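Bigger Maps Are Mostly Longer Walks

Every few months somebody on the mod forums posts a new level and leads with its size. Sometimes it's the number of rooms. Lately it's the square mileage of the terrain, quoted the way a realtor quotes a lot. The replies fill up with people saying they can't wait to get lost in it. Then I download it, get lost in it, and find that lost is about all I am.

I've been playing user-made shooter maps long enough to have watched this happen to three or four different games, and I don't believe size has ever been the thing that made one good. I'm not even sure the people who praise it believe so. They praise the effort. A person spent a year of evenings on a mountain range and it feels rude to say that the mountain range is dull. So we say "epic scale" and give it a nine.

Take Stasemport, which is probably the most downloaded map of its type this year. It's a harbor city at night, with a rail yard, a sewer system, a cathedral and a fishing fleet. I'll grant that the cathedral is lovely. I'll also say that I played it on a full server for most of an evening and saw the cathedral once, on my way to somewhere else, because all the shooting happens in a parking lot between two warehouses. The parking lot is maybe a twentieth of the map. Everyone found it within ten minutes and stayed there. The other nineteen parts are scenery you jog through after you die.

The author has written a long design note about how the sewers let a clever team flank the docks. They do, on paper. It takes so long to get through them that by the time you climb out, the round has moved on or ended. I tried it four times. I met one other player down there and he was also lost.

What we're really grading

Part of the problem is how these maps get reviewed. Most of the write-ups I read are by people who loaded the level alone, flew around it with the free camera and took screenshots. From up there Stasemport is wonderful. You see the whole bay. You see where the train goes. But a multiplayer map isn't meant to be looked at from the sky by one person, and a review done that way tells you about as much as judging a restaurant by its floor plan.

Ratings make it worse. The map archive I use lets you vote without having played a single round, and a big map gets its votes on the first day, off the pictures. Kaewmanee had 200 votes before there was a public server running it. I looked. I also went back a month later, when there was a server, and it had 2 people on it, one of whom was idle.

I don't think anyone is cheating here. I think we've gotten used to treating maps as things to collect.
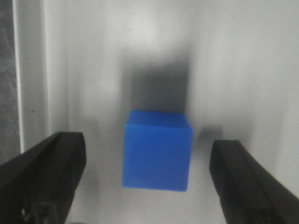
The case for small and ugly

Compare Ramel. Ramel is a gray box with a trench in it. The textures are the default ones and there's a seam along the north wall where the lighting goes wrong. It has no story and no weather. It has been on at least one busy server every night for as long as I've been paying attention, and I still don't feel I've solved it.

Why it works is not very mysterious. From any spot on Ramel you can hear a fight, and you can get to that fight before it's over. The trench is useful but you can be trapped in it. The best weapon sits where three people can see you pick it up. Somebody moved those crates a foot to the left, played it, and moved them back. You can feel that kind of work in a level, and you can't see it in a screenshot at all.

The usual answer is that I'm comparing two different things, that a big map is for exploring and a small one is for competing. Fine. Then let's judge the big ones as places to explore, because I don't think most of them do well at that either. Exploring needs something to find. Tirkdale advertises 40 hidden areas, and I went looking for them with an open mind. The ones I found were closets. A few had a health pack. One had a texture of the author's logo. If I walk across a valley and climb a waterfall, I'd like what's behind it to change how I see the place I just came from, or at least to give me a shortcut home.

There are exceptions, and I should be fair about them. Some large maps get their vehicles right, so that distance becomes a choice about risk. Some are built for cooperative play, where a long quiet stretch has a job to do before a loud one. I've enjoyed maps like that a great deal. But they're rarer than the praise suggests, and their authors tend not to open with the acreage.

I'd also like to hear less about polygon counts and months of labor in the release posts. I believe the labor was real. I made levels myself for a while, badly, and I once spent most of a winter on a canyon that around 2,000 people downloaded and, as far as I could ever tell, none of them played twice. At the time I blamed the servers, the file size and the taste of the public. When I loaded it again this spring it took me six minutes to walk from my base to the other one. Nothing happened on the way.

So before the next one goes up, I'd ask the author for one number, and it isn't the width of the map. How long does it take, after I die, before I'm doing something again? Put that in the first line of the post. I'd vote on that.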